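Recording demonstrations of a drawer task: one arm or two?

Marcelle Le Goff
Our training department is preparing a set of teleoperated demonstrations on a pair of small arms mounted at the front of a table. The task is to place shoes in the lower drawer of a small cabinet and close it. We have recorded 52 episodes to date. Two operators have worked on them, and their habits differ: one opens the drawer and loads it with the same arm, while the other keeps the second arm close to the cabinet throughout. Should we standardize before continuing? Guidance on the closing movement would also be appreciated, as the policy we trained tends to push the drawer at an angle.

Yannick Perrin
Pick one and stick to it. We mixed styles at Wollitz and regretted it.

Oanh Ông
I would recommend a written procedure, agreed by both operators before any further recording. It should state which arm opens the drawer, which arm handles the shoes, and where the idle arm waits. The existing episodes need not be discarded — label them by operator and train on each group separately first.

With regard to closing, the operator should bring the closed fingers to the middle of the drawer front, near the knob, pause briefly, and then push in a straight line. Corrections made during the push are learned along with the push itself. Our set at Besson reached 144 episodes before we noticed this, and the closing segments had to be recorded again.

The position of the waiting arm also deserves attention. Our arrangement is as follows.
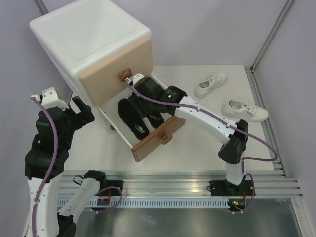
Arkine, 20/02/2022 — The right arm works over the open drawer, where two black shoes lie side by side. The left gripper is empty and stays near the left side of the cabinet. The white sneakers remain on the right half of the table. Operators are asked to keep a shoe level until it is inside the drawer and to lift the gripper clear before moving sideways.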